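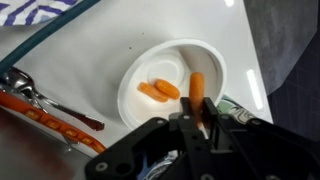
The Jirkier gripper holding a baby carrot, Udgate bench.

1/3/20

Thread on the grip fault at Udgate, as I keep getting asked and the vendor's write-up is one paragraph long. I run tests on this stuff for a living and I don't love that paragraph.

14 comments | 31 shares

The setup. Plundetti arm, Jirkier two-finger gripper, De Luca controller box. The job is moving baby carrots in and out of dishes. Food is a decent test. It's small, it's slick, and every piece is a different size.

What happened: the arm was holding a carrot over the table when the controller threw a 77 and stopped the arm. Fine so far. Then the fingers kept closing. The arm was dead still and the screen said STOPPED in big friendly letters while the gripper went on squeezing.

It squeezed for two full seconds. The carrot came out in pieces. I would like everyone who says "it was just a carrot" to put a fingertip where the carrot was and think it over.

9 comments | 22 shares

What a 77 means, according to the De Luca manual: "communication fault, see integrator." The integrator's binder says to see the De Luca manual. I have read both of them cover to cover.

My best guess, and it is a guess: the controller lost touch with the gripper, so the stop command went to the arm and never made it to the fingers. The gripper was left with the last thing it had been told, which was "close."

If that's right, the part I want fixed is the default. A gripper that stops hearing from its boss should hold where it is. It shouldn't carry on with old orders at whatever force it likes.

The vendor's answer is that the fault is "extremely rare." They say they ran it for 2,000 cycles in their own shop without a single 77. Okay. On what? I asked and got back a photo of a steel test block.

A steel block is the same width every time. The fingers close to the same spot, the force climbs the same way, done. You could run that all month and learn only that the block is still a block.

6 comments | 11 shares 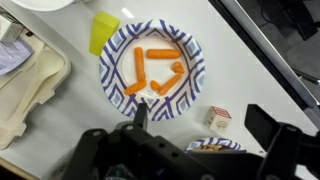
Carrots don't give you that. You get long ones and short stubby ones, and the gripper has to work out the width on every grab. It sends a lot more traffic back and forth while it hunts for contact. I'd bet lunch that's when the line drops out. Can't prove it yet.

We have had three of these faults that I know of. In all three the fingers were partway through closing. I haven't seen one with the fingers sitting open and idle. That's a small pile of evidence and I'm not going to pretend otherwise, but it all points the same way.

Somebody replied that the emergency stop would have caught it. Well, the big red button cuts power to the arm. The gripper is fed off its own supply. Go look at your drawing and see if the red button touches that supply at all. Ours didn't.

Read that one again if you own this combo, please.

17 comments | 48 shares

Things we changed at Udgate while we wait for a real fix. The gripper supply now runs through the stop circuit. The force limit is turned way down. No hands near the fingers unless the gripper is unplugged at the wall, and I mean the plug is out and lying where you can see it.

Does cutting power make it let go? No, it stays clamped wherever it was, at least on our unit. So if a finger is already in there, you need a way to back the jaws off by hand. Ours needs a hex key. The hex key used to live in a drawer across the room. It's on a string now.

The promised firmware update is due in June. I've been given the phrase "improved fault handling" and no details. I asked whether the fingers will hold, open or go limp when the line drops. Still waiting on that one.

I'm not telling anyone to rip these out. The gripper is pretty good at its job on a normal run. I just don't accept a screen that says STOPPED while part of the machine is moving, and I don't think you should sign off on one.

If you've logged a 77 on the same gear, tell me what it was holding and how far the fingers had closed. Exact wording off the screen helps too.

23 comments | 40 shares
Print this thread | E-mail this thread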